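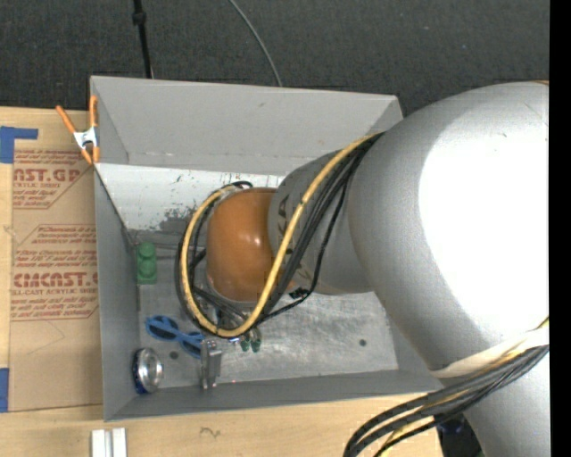

Photo: Saha Press Office

Home | Products | News | Contact

Saha adds carpet tile backing line at Tonallow

Saha will begin making recycled carpet tile backing at its Tonallow plant in August. The line runs two shifts and is rated at 489 square yards per hour — over 80 percent of output is already under contract. Tiles ship in dark and mid-tone shades.

"Backing weight is held constant across the range," said plant manager Danica Lukáč.

Samples can be ordered from the trade desk.

Print this page | E-mail this page

We use cookies to measure site traffic. Accept | Settings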